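Papers > Household Storage > Working drafts > Section 4

4. Dry goods and snack packets: sorting into open bins

4.1 Items

The Trilcombe list has 341 items, most of them ordinary cupboard things. For this section we only look at snacks, boxed and bagged. Boxes are easy to describe: flat faces, corners, a front that tells you what it is. Bags and film-wrapped packs are not. They slump, slide over each other, and the label ends up in a crease. Pritano sorted theirs by food type, we went by packet type first. Reasons in Section 2.

Popcorn was put with the boxed goods even though the bags inside are soft. Outer packet decides. Same rule for crackers, tea, stock cubes.

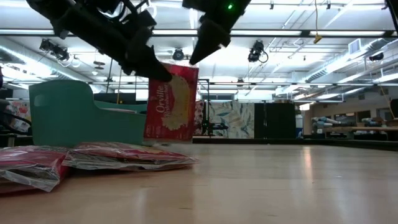
Bins were the open sort, no lids. Lids were dropped after the December pilot, people left them off anyway and then stacked things on them. A box taller than the bin wall counts as stored if it stands without being held. Wrapped packs can lie flat, any way up. We did not ask for labels to face forwards, altough several households said they would at home.

4.2 Room and layout

Sorting tables were kept clear of the shelving so that a full bin had to be carried, as it would be from a kitchen table to a larder. Bin colour was not used as a cue. Chin used colour for food type and found it helped, but that was with a fixed set of goods and ours changes every Tuesday.
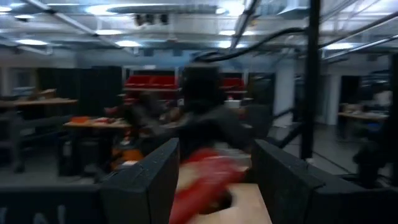

Small items gave the most trouble. Left loose on a table they spread, and get put away last or not at all. Of 3950 placements logged, 397 had to be redone, mostly single packets pushed in on top of a bin that was allready full. Boxes were rarely redone. Once a box is upright at the back it tends to stay there and the rest goes in front.

Figure 9. Boxed and wrapped goods during sorting, and the room with shelving.

4.3 Limits

Snacks only, see above. No tins, no jars, nothing chilled. Tamus bins come in one depth, deeper ones may well change the result for bags. To be checked before the final version.

Comments (3)

larder_lou: Outer packet decides is how my mum did it. Works until you open the box and the bags go everywhere.

GH: Is the 397 per household or all together? Not clear from 4.2.

quietshelf: All together I think, it says "of 3950". Would like to see tins done next.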